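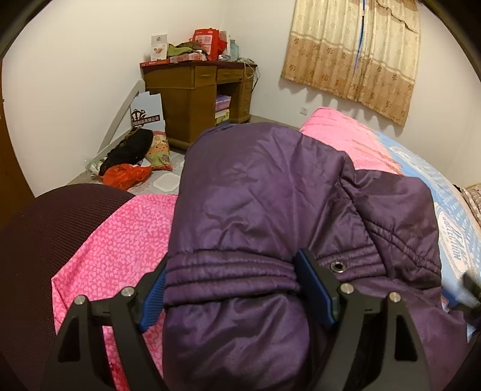
**How do I fold a puffer jacket so that it stays folded?**

Close the main zipper or the snaps first, and also the pockets. Lay the jacket on its front side, bring both sleeves to the back, and fold the two sides to the middle. Then roll it slowly from the hem up to the collar and press with your forearm while you roll, so the air goes out through the seams. If the jacket has a hood, tuck the roll inside the hood at the end. It holds the roll closed without any band.

**Is it better to fold or to hang it?**

For the cold months, hang it on a wide hanger. For the long months when you don't wear it, both ways are possible. We at Trisik prefer a soft fold in a cotton bag, as the weight of a heavy jacket can pull on the shoulders when it hangs half a year. Please do not use the thin wire hangers.

**Can I use vacuum bags?**

For travel, yes. For storage over many months, we do not recommend it. The filling is pressed flat for too long and some jackets come out with thin places that never become full again. If you have no other space, let some air stay in the bag and open it once in the middle of the season.

**Do I need to wash the jacket before I put it away?**

Yes, please. Sweat and skin oil on the collar and the cuffs become yellow with time, and moths like them too. Read the label inside the side seam before you start. If it says dry clean only, believe the label.

**Which program on the washing machine?**

Cold or 30 °C, gentle program, low spin, and a liquid detergent in a small amount. Powder can stay in the stitching and leave white lines. Turn the jacket inside out and close all metal parts, so they do not scratch the drum or catch the fabric. No softener.

**How long does it need to dry?**

Longer than you think. The outside feels dry in some hours but the filling can be damp for one or two days. Lay it flat on a drying rack and turn it every few hours. Break the lumps with your fingers. If your label allows the dryer, use low heat with two clean tennis balls.

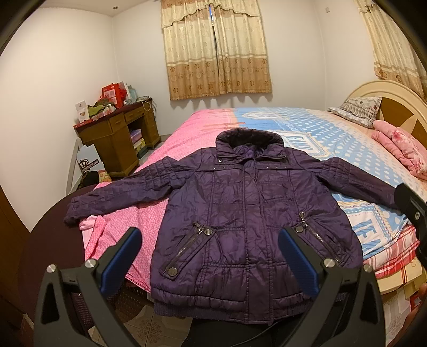 **What is the best place at home to do the folding?**

A made bed is the easiest, because the whole jacket fits on it with the sleeves open and you don't need to bend so much. A dining table is also good if it is clean and long enough. The floor is the last choice. Smooth the bedding with your hand before you begin, otherwise the folds of the sheet go into the folds of the jacket and you get a crooked roll.

**My jacket has metal studs and zipper pulls. Do they need special care?**

Wipe them with a dry cloth before storage. When you fold, put a sheet of white tissue paper between the metal and the fabric. On shiny nylon a zipper pull can leave a mark if it is pressed in one place from spring to fall.

**What about a furry collar or a hood lining?**

If it comes off, take it off and keep it in a separate bag. If it is sewn on, brush it lightly in one direction and make it the last part of the roll, on the outside, where nothing presses on it.

**The ribbed hem became loose. Can I repair it?**

Sometimes. Wet only the knit part with cool water, push it together with your hands and let it dry flat. This helps when the knit is stretched but the elastic inside is still good. When the elastic is broken, a tailor must change it. The Kang sewing shop in Dinddale does this work, please ask them for the price.

**Which storage bag size should I take?**

Our Flineo cotton bag comes in two sizes. The small one is for one short jacket to the waist. The large one is for a long coat, or two short jackets if both are rolled well. The cotton can be washed at 40 °C.

**Where should I keep the bag?**

In a dry and dark place, for example the top shelf of the closet or a drawer under the bed. Avoid the attic and the basement, where the temperature and the humidity change too much. In August, take the jacket out for one afternoon, shake it and roll it again in the other direction.

**It looks flat when I unpack it in fall. Is it ruined?**

Most probably not. Shake it strongly by the hem, hang it near an open window overnight and clap it between your hands in the morning. Small wrinkles on the surface go away with wearing. Do not iron it, also not through a towel.

*Page last updated: Monday, April 6, 2020*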